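## 동아리 시뮬레이션 과제에서 로봇팔이 막대를 자꾸 밀어버려요. 어디부터 봐야 할까요?

안녕하세요, 늘 눈팅만 하다가 처음으로 질문 올려봅니다. 글이 좀 길어질 것 같은데 미리 양해 부탁드려요 ㅠㅠ

저는 고등학교 로봇 동아리에서 시뮬레이션 쪽을 맡고 있습니다. 8월에 교내 발표회가 있어서 두 명이서 같이 준비하고 있고요, 과제는 매트 위에 흩어진 길쭉한 조각들을 로봇팔로 집어서 나무 막대로 만든 틀 안에 나란히 놓는 겁니다. 틀은 세 면만 막혀 있고 한쪽은 트여 있어요. 환경은 선배들이 물려준 Plarnness 프로젝트를 그대로 쓰고, 팔 제어는 Vutix 플러그인으로 하고 있습니다.

처음에는 빈 매트에서 조각 하나만 놓고 연습했는데 그때는 정말 잘 됐어요. 둘이서 박수까지 쳤거든요. 그런데 조각을 여러 개 놓고 틀까지 세워놓으니까 그리퍼가 내려가면서 목표 조각 옆에 있는 걸 툭 밀어버립니다. 심할 때는 틀 막대까지 같이 돌아가 버리고요. 어제는 33번 돌렸는데 끝까지 제대로 놓은 게 얼마 안 됩니다.

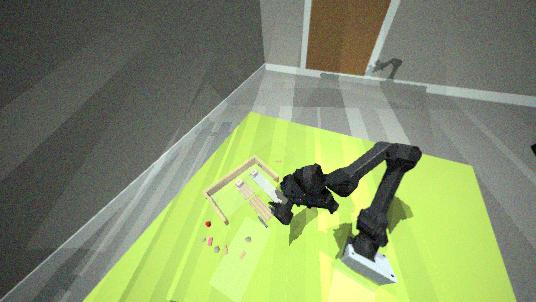

지금까지 해본 건 이렇습니다.

- 팔 내려가는 속도를 절반으로 줄임 (조금 나아진 듯하다가 똑같음)
- 마찰 계수를 올림 (이번엔 조각이 손가락에 붙어서 같이 딸려 올라옴)
- 받침판 각도를 살짝 돌려봄 (별 차이 없음)

지도 선생님은 좌표계 문제일 수도 있다고 하셨는데 저희가 보기엔 좌표는 맞는 것 같아요. 목표 지점 위까지는 정확하게 가거든요. 혹시 비슷한 과제 해보신 분 계시면 뭐부터 확인하면 좋을지 알려주시면 정말 감사하겠습니다!

---

### 답변 1 (채택됨)

반가워요! 저도 대학 동아리에서 거의 똑같은 과제로 여름방학을 통째로 보낸 사람이라 읽으면서 웃음이 나왔네요. 글을 보니 차근차근 잘 해보고 계신 것 같아요.

제 생각에는 속도나 마찰보다 그리퍼의 충돌 형상을 먼저 보셨으면 합니다. 화면에 그려지는 모양이랑 물리 엔진이 계산하는 모양이 따로 노는 경우가 아주 많거든요. 특히 손가락처럼 울퉁불퉁한 부품은 볼록 껍질 하나로 뭉뚱그려지기 쉬운데, 그러면 두 손가락 사이가 꽉 찬 덩어리로 계산돼요. 조각이 하나일 때 잘 됐다면 껍질이 손가락마다 따로 있긴 한데 바깥쪽으로 두껍게 잡혔을 가능성도 있고요.

1. 뷰어에서 충돌 형상 표시를 켜고 그리퍼를 가까이서 봅니다.
2. 손가락 바깥으로 튀어나온 부분이 있으면 손가락마다 상자 2개로 나눠서 다시 잡아줍니다.
3. 마찰 계수는 원래 값으로 되돌려 놓고 시험합니다. 한꺼번에 여러 개를 바꾸면 뭐 때문에 좋아졌는지 몰라요 (제가 그러다가 일주일을 날렸습니다...).

그리고 접근 방향도 한번 보세요. 조각들이 나란히 누워 있다면 손가락이 벌어지는 방향을 조각의 긴 방향과 직각으로 맞추되, 다 벌리지 말고 조각 폭보다 조금만 넓게 벌려서 내려가면 옆 조각을 훨씬 덜 건드립니다. 틀 막대는 움직일 필요가 없는 물체니까 고정으로 바꿔두시고요. 발표회 잘 하시길 바랄게요!

> **질문자 댓글:** 우와 감사합니다!! 표시를 켜보니까 손가락이 진짜 벙어리장갑처럼 되어 있었어요. 상자로 나누고 벌리는 폭도 줄였더니 옆 조각을 거의 안 밉니다. 틀도 고정했어요. 마찰도 되돌려놨습니다!

---

### 답변 2

저희 학교는 Asten으로 했는데 그런 문제 없었어요. 갈아타는 것도 생각해 보세요.

> **질문자 댓글:** 답변 감사합니다. 발표회가 얼마 안 남아서 이번에는 쓰던 걸로 마무리해 보려고요.

---

### 답변 3

채택된 답변에 하나만 보탤게요. 물리 계산 간격도 한번 확인해 보세요. 얇은 조각은 간격이 크면 손가락에 파고들었다가 튕겨 나가는 일이 생깁니다. 간격을 줄이면 계산이 느려지니까 학교 컴퓨터 사정도 봐가면서 하시고요. Wubshet 자료실에 초보용 설정 파일이 올라와 있던 걸로 기억하는데, 지금도 있는지는 모르겠네요. 찾으면 댓글로 남기겠습니다.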